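Robot Learning from People
Unit 5 handout: Showing the robot what to do
Instructor: Hongmei Hou
Prostville Technical Institute, November

Read this before lab. Bring it with you, and write on it. You will want the checklist at the end when it's your turn at the controls.

Where we are

Last unit we wrote a pick-and-place program the old way, point by point, and by the end of it most of you had a robot that could move a wooden block from one square to another and do nothing else. Move the square two inches and the whole thing fell apart. You may remember the groans.

This unit is my favorite of the whole course! We stop telling the robot where to go and start showing it. A person does the task through the robot's own body, the robot records everything it sees and every joint position along the way, and a learning program looks for the pattern that ties the two together. What comes out is called a policy: a rule that says, given what I see now, here is how I should move next.

The general name is learning from demonstration. You will also see imitation learning, and for the simplest form, behavior cloning. In this handout I use "demonstration" for one complete run of the task, from the ready pose to the end, and "episode" for the file it leaves on the disk.

Two ways to show

Guiding by hand. You take hold of the arm itself and move it through the task while the motors go soft enough to follow you. People call this kinesthetic teaching. It is lovely for a first try, as you feel the weight of the arm and find out right away which poses it can't reach. The trouble is that you are standing in the way. Your hands and sleeves end up in the camera views, and the policy will happily learn that a sleeve is part of the job. Guiding two arms at once is also very hard on one person.

Remote control. You stay out of the workspace and drive the arms from somewhere else. The version I like best for two-arm work uses a pair of small leader arms, built with the same joints as the robot's own. You move the leaders, the robot's arms follow. Other groups use hand controllers or a glove. With leaders there is almost nothing to learn about the mapping: bend your elbow joint, the robot bends its elbow joint. What you lose is touch. You can't feel the grip, so your eyes have to do that work, and that makes the camera views matter a great deal.

Why thin, bendy things are so interesting

A block has one shape. A brochure, a shirt or a bag has more shapes than you could ever write down. Pinch a folded brochure by two corners and the sheet between them bows, the pages slide past each other, and the back page goes somewhere the front one doesn't. Writing rules for that is miserable. Showing it takes a few seconds per try, and every try adds a few more of those shapes to the data.

Shiny printed surfaces add a second problem, and it is a fun one. Highlights move when the sheet moves. A policy that leans on a bright patch to find an edge will be fooled by the next bend in the paper. 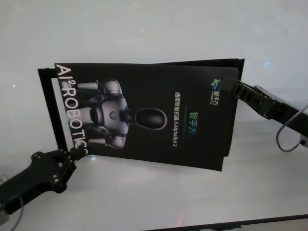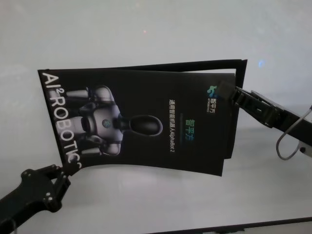 The brochure between two grippers, in two head-camera views.

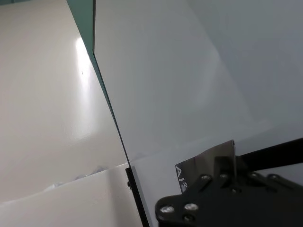
Reading time: 9 minutes

Notes on the views

Look at the top edge of the brochure in the second picture. The panel behind has come away from the cover and there is a thin strip of tabletop showing between them, near the upper right. To you that is plainly one brochure, slightly open. To a program that has only ever seen flat paper, it could be two objects. Both grips are at corners, lower left and upper right, so the hold runs diagonally across the sheet.

The print matters too. The cover says AI² ROBOTICS in big white letters down one side, and in both head views the lettering runs from top to bottom. You and I use print to tell which way up a thing is without even noticing we do it. A policy can use it in the same way, if the demonstrations give it a reason to. If every episode begins with the cover turned the same way, it has no reason.

Now the third picture, from the wrist. Very different world! The gripper's own black housing and metal finger plate take up a big share of the view, and there is strong glare on the cream-colored panel at the left. Students often want to throw wrist views out when they first see them. Please don't. The head camera gives you the layout of the whole task, and the wrist camera gives you the last inch, where the finger meets the edge. In lab we train once with both and once with the head camera alone, and you can judge for yourselves.

What gets recorded

At every time step the episode file holds:
the picture from each camera
the position of every joint on both arms
the opening of each gripper
the command sent by the operator

Keep the last one separate in your mind from the joint positions. The command is where you asked the arm to go. The position is where it got to. When a finger presses on something and can't move further, the two drift apart, and that small gap carries a lot of what we know about squeezing. Train on the positions alone and you will get a robot with a weak, apologetic grip.

How many demonstrations?

Everybody asks, so let me give you last year's numbers. The class set for the Vurari exercise (pick up a thin folded sheet, hold it by two corners, set it down) came to 879 episodes after cleaning. We threw out 19 for dropped camera data. A first policy trained on 400 of them could handle the start positions near the middle of the table and got lost toward the sides. Adding the rest helped a good deal at the sides, mostly, I think, because the later operators had been told to vary their starts.

That last point is worth more than the counts. A pile of 2,000 nearly identical runs can teach less than a much smaller set with real variety in it. Vary the start position, the turn of the object, and how open the pages are. Keep your way of doing the task steady. If one operator takes the left corner first and the next takes the right, the policy may try to average them, and the average of two good plans can be a hand hovering over the middle of the page doing nothing.

Drift, and how to show recovery

Here is the weak spot of plain behavior cloning. The policy makes a small error, which puts it in a state that no demonstration covered, so it makes a larger one. Smooth, perfect runs make this worse, as they contain no examples of getting back on track.

The remedy is to show some recovery on purpose. Start an episode with the gripper a little off from the corner and correct it. Let a page slip partway, then take a new hold. In our notes these are called Wilczyńska starts, after the worksheet we first used for them, and they go in their own folder so we can train with and without them. I get quite excited about this part of the lab, so forgive me in advance.

A word on hesitation. If you stop in midair to think, the robot records you stopping. A few frames are harmless. A long pause in the same spot, over and over, teaches the arm to park there. Plan the move before you press record.

Operator checklist

1. Leaders and robot arms in matching poses before you connect them.
2. All camera views live. Check each one, wrist views included.
3. Say your plan out loud to your partner: which corner, which hand, where it ends.
4. Press record, then move. Steady pace, no rushing at the grasp.
5. Watch the pages as well as the fingers.
6. Finish the motion fully and open the grippers before you stop recording.
7. Label the run: good, recovery, or discard.
8. Change the start for the next one.

If anything binds or jerks, let go of the leaders gently and hit the red stop. Don't fight it.

The recording program is Zernero. It is installed on both lab machines, and the login is taped inside the cabinet door. Save to the shared drive under your team name. Runs left on the desktop are wiped overnight.

For discussion

Bring a few sentences on each of these.

Suppose you could keep only one camera for the brochure task. Which would you keep, and which part of the motion would suffer most?

A teammate is very fast at the task but does it a bit differently every time. Another is slow and steady. Whose episodes do you want more of? Would mixing them help?

How would you decide that a demonstration is bad, using the episode file and nothing else?

Pick something thin and floppy at home, a dish towel or a magazine, and lift it by two opposite corners. Write down what the middle does. Then try it wearing oven mitts, which is a fair taste of driving a gripper with no sense of touch.

Lab groups are posted on the door of the robot room. First group starts at 9:30, and please eat something beforehand, the leader arms are more tiring than they look.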